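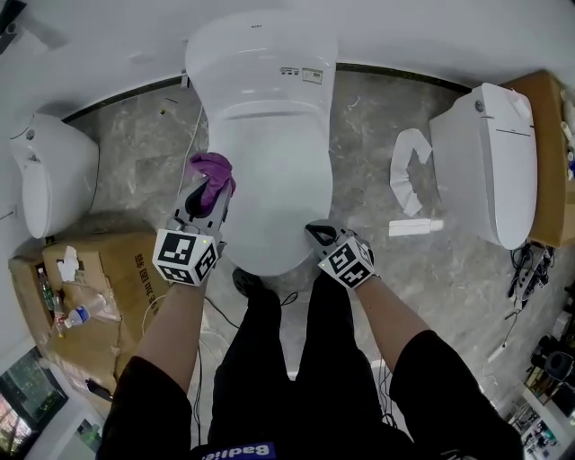 Cleaning toilets, one wipe at a time: a visit to Brendis

The engineer who met me at the door in Brirnurport asked me not to use a name, and then asked me not to call it a robot demonstration. "It's an open day," the engineer said. "You'll see the work. If you came for a robot scrubbing a bathroom, you came too early."

I had come for more or less that. Brendis has been telling building managers since July that a machine will be able to clean a public restroom on its own, and the invitation promised "automation at the point of use." What I got to watch was a person in black standing over a white toilet, with a gray gripper in each hand, holding a crumpled purple cloth to the side of the bowl.

The grippers are the point, I was told. A person works them by hand, and the blocky black-and-white patterns mounted on them let the software follow where they go. The recordings are used to train the machine. The engineer calls the project Man, a name I asked about twice and got a shrug for.

"A person knows how hard to press without thinking about it," the engineer said. "We want that in the data. You can't write it down as a rule. We tried, and it was terrible."

How much data? The target is 2,000 recordings of wiping alone. They have 700. A session lasts 22 minutes, after which the person doing it has to stop and rest, and I could see why. Try cleaning the outside of a bowl with tongs.

I asked whether the toilets in the room had ever been dirty. There was a pause.

"Not in the way you mean. We put marks on them. Colored paste, that sort of thing."

So a machine that learns here will have learned on fixtures that aren't plumbed in, in a room with daylight and space to stand. The restrooms I know have a stall door that opens the wrong way and a paper holder at knee height. The engineer agreed with this faster than I expected. "The stall is a problem. The floor is a problem. I would not put this in an airport next year, and I've told sales that."

Sales has not been listening, to judge by the brochure I was handed at the coffee table, which says the system is "ready for your facility." I read the line out loud. The engineer looked at it for a while and said the brochure came from the Prandanbridge office.

There are 2 arms on order, the engineer said, and neither was part of the open day. Visitors wanted to know about price and got no figure. Another asked who would clean the cloths – a fair question, I thought – and was told that changing the cloth would stay a human job "for the first version."

I asked what would count as success. "One toilet, outside surfaces, no help, and a cleaner who looks at it and doesn't do it over." And if the cleaner does it over? "Then we made their day longer."

It was the best answer I heard all afternoon, and it isn't in the brochure. Brendis says it will hold another open day when the arms arrive. I've asked to bring a cleaner.

Posted 10/12/26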